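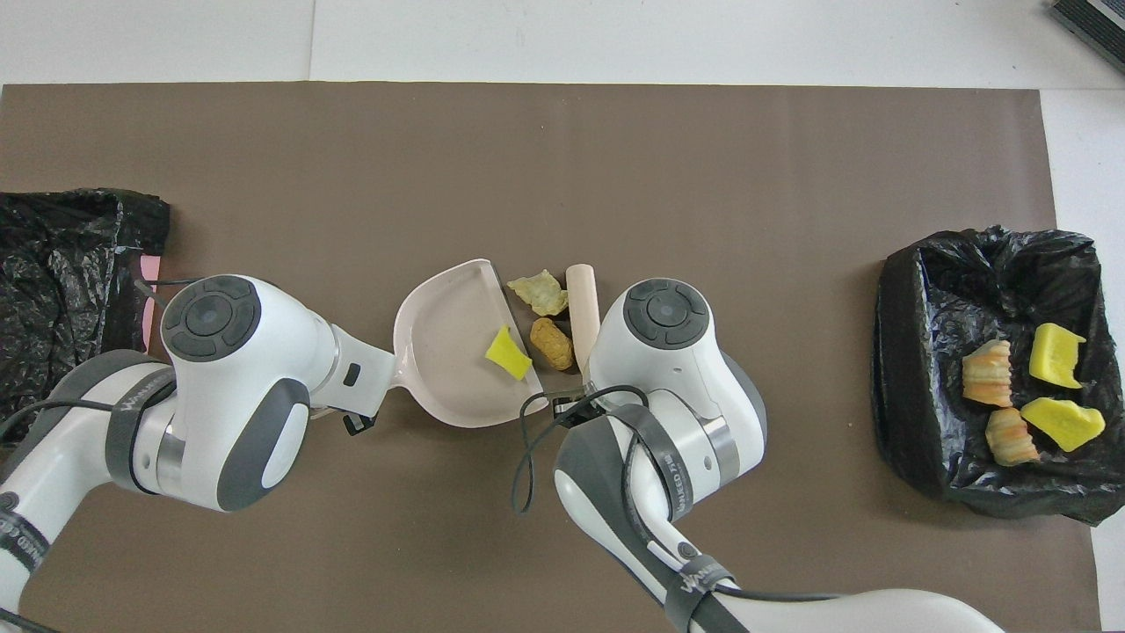
# About Trilldale Fellowship

Small church, old building, good coffee. We started with 3 families reading the Psalms in Kimie Hosoda's living room. Now its up to 160 on a Sunday, more when the college kids are back.

We believe God hears prayer. We believe Jesus saves, still heals, still forgives. We read the Bible out loud a lot, whole chapters, kids in the room. Questions welcome, even in the middle of the sermon (raise a hand first please).

## Who's who

- **Tetsuya Imai**, pastor. Preaches most weeks. Working through Mark right now, slowly.
- **Qianru Liao**, children and youth. Also runs the Bible school in the back hall.
- **Dénes Pap**, music. Hymns mostly, some newer songs. Needs a bass player.
- **Nanami Noguchi**, prayer line and hospital visits. Call her any time before 9 at night. 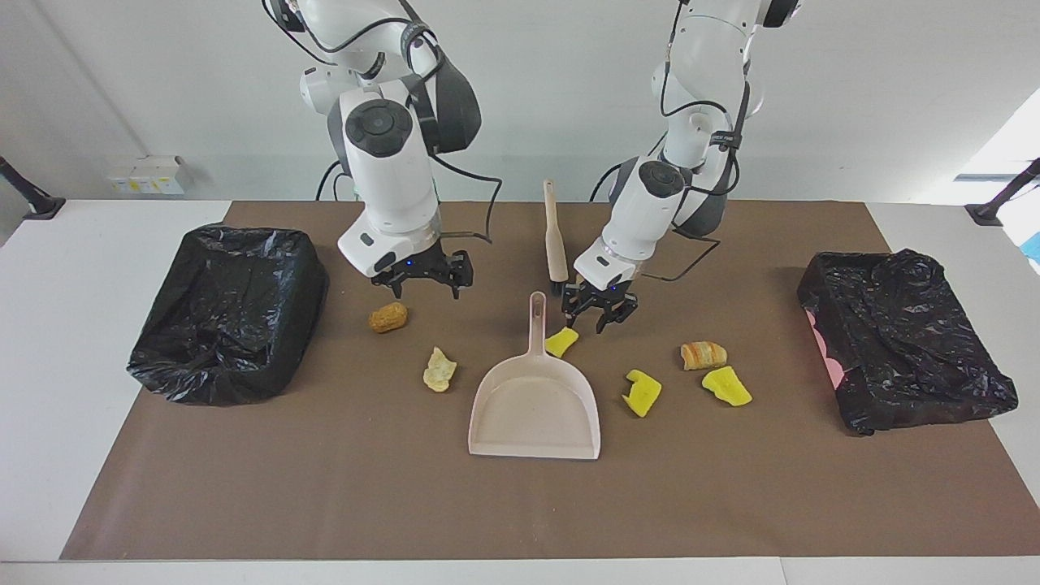
## Sundays and the rest of the week

Prayer at 9:30, worship at 10:30. Communion on the first Sunday of the month, open to anyone who trusts in Christ. Lunch after, bring something or dont, there's always rice.

Home groups meet in Giltwood and on the east side of town. The Giltwood one is full untill September, sorry. Ask Qianru about the other.

Baptism class: four evenings, no charge. Talk to Tetsuya.

## Finding us

511 Giltwood Road, side door. Front steps are being fixed. Parking behind the building, ramp on the left. Bus 52 stops across the street.

Need prayer and can't make it in? Leave a note in the box by the side door. Nanami picks them up every morning.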